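Projects > Gomdale Community Library > Reports to the fund
Search reports Enter a keyword Go
April 2018 – by the Drivari project office

Progress report on the children's reading room, Gomdale

This report covers the work since our last payment request. The reading room is open again, but the catalog is behind schedule.
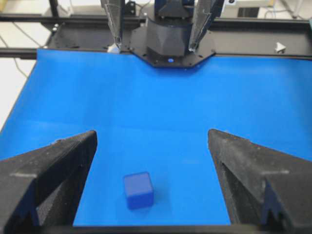
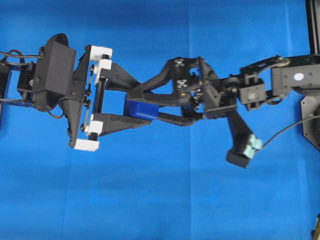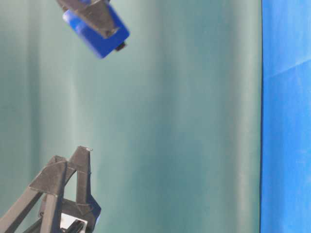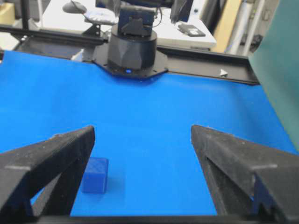
Blue block, four views.

1. Books and shelves
We planned to buy 3,000 books with the grant. The last delivery from Kuusisto came in three parts, and the second part was missing the picture books for the youngest age group. They have agreed to send them without extra cost. The low shelves are in place along the window wall. The two tall shelves had to be moved because they blocked the heating.

2. Catalog
At this time 451 titles are entered in the new system. This is less than we promised. The old cards are in different handwriting, and many of them give no year of printing, so each book must be taken in the hand and checked. We have now put a second person on this work for two afternoons a week.

3. Reading hours
The reading hour has almost 50 children registered. It became too loud in one group, and we divided it by age. Parents asked for a later start, and we will try this in May.

4. Money
The cost of the floor was higher than in the budget, as the old glue had to be removed first. We covered the difference from the line for furniture and bought 40 simple chairs from Coline in place of the padded ones. All receipts are in the annex. We ask you kindly to confirm that this change between lines is accepted.

5. Next steps
– receive and stamp the missing picture books
– finish the catalog for the ages up to nine
– repair the outside lamp at the side door
– send you the attendance lists in the new form

The next payment request will follow when the picture books are delivered and the invoice is corrected.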